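Home | Bench notes | Grippers | Arms | Archive | Contact

Stop buying the clever gripper first

Two grippers, one arm, one wrist camera, 214 picks. That was most of my August and I have opinions. 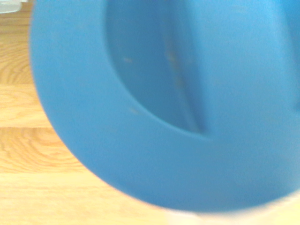 The argument I keep having is about fingers. How many, how soft, how much force, whether they should bend. Everybody who sets up a small arm has this argument and I had it too, for weeks, before a single cup got lifted. I now think it's the wrong argument, or at least the wrong one to start with. Look at what the wrist camera gets to see in the last bit of the reach. A wall of blue plastic, soft at the edges, bit of table grain. That's all the arm has to go on at the moment it matters most, and we spend the money on the fingers.

So, the two grippers. The Hukton is a plain parallel pair, two flat pads, opens and shuts, no surprises. The Contreras is the adaptive one – three fingers, jointed, wraps round things, costs a good deal more and comes in a much nicer box. Same arm for both, same controller (a Samora, second hand, fan a bit noisy). I wanted the Contreras to win. I'd already told people it would.

It did win, on paper. Anything round and thick it held better, and when it had hold of something it kept hold. But most of my failures weren't drops. They were misses. Fingers shut on air, or came down on the rim, or nudged the thing along the table and then closed where it used to be. A better grip does nothing for you there. You've got to be in the right place before grip comes into it.

And the misses were nearly all camera. Plain coloured plastic is horrible close up. No pattern to hang on to, just one shade sliding into the next, and when you're that near the focus goes as well. Stand back a foot and the same cup is easy, any cheap camera finds it. Go in for the grab and the software is guessing which curve is the outside wall and which is the inside. I watched it mix the two up again and again. Wood grain doesn't help either, busy lines all over the place, so the thing you dont care about has all the detail and the thing you do care about has none.

What I did about it cost next to nothing. Moved the camera mount back along the wrist. Refocused for short range, which I should of done on day one. Turned the lamp so it wasn't straight down. Then made the arm stop short, take one good look, and do the last stretch from memory without trying to correct all the way in. Ugly, but the Hukton with those changes beat the Contreras without them. Put the changes on both and the gap between them got small enough that I stopped caring.

The reply I get is that a proper adaptive hand forgives bad aim. To a point, yes. If you're off by a little, jointed fingers will pull the object in and tidy up after you. If you're off by a lot they make a bigger mess than flat pads do, because there is more finger to knock things with. 7 of my cups went on the floor, and they all went with the Contreras on. I'm not saying it's a bad gripper. I'd use it for odd shapes, bags, anything squashy. For cups and bowls on a bench I can't see it.

The other reply is force sensing, feel your way in, who needs eyes. Fine if you have it. I don't, most people at this end of things don't, and light plastic slides away before a cheap sensor notices it has touched anything. Ask me again when the prices come down.

There's also a thing about how kit gets reviewed. The tests at the Hondisside open bench day were all grip tests. How heavy, how slippery, how hard can you tug before it lets go. Every one began with the object already sat nicely between the fingers, placed by hand. Great for the people selling fingers. Tells you nothing about a machine that has to find the object by itself. I'd like to see reviews start with the arm parked away from the table, one go each, count the misses as failures. Half the rankings would flip I reckon.

I'll own up to the holes. One bench, one person, mostly hard plastic and mostly one kind of light. The Samora may be adding lag of its own, I haven't pulled that apart yet. And I changed the mount and the lamp on the same afternoon, so don't ask me which did more. Sloppy. Will redo it.

But if you're about to spend – buy the dull gripper, keep the rest back, and put a couple of evenings into the camera. Save what it sees on each approach and sit and watch it, all of it, the boring ones as well. I didn't do that until well into the second week and by then I'd already ordered spare fingers.

Recent posts
Samora controller: fan noise and what I tried
Flat pads or ribbed pads on the Hukton
Notes from the Hondisside bench day
Cable routing on a small wrist, again
Cheap lamps for close-up work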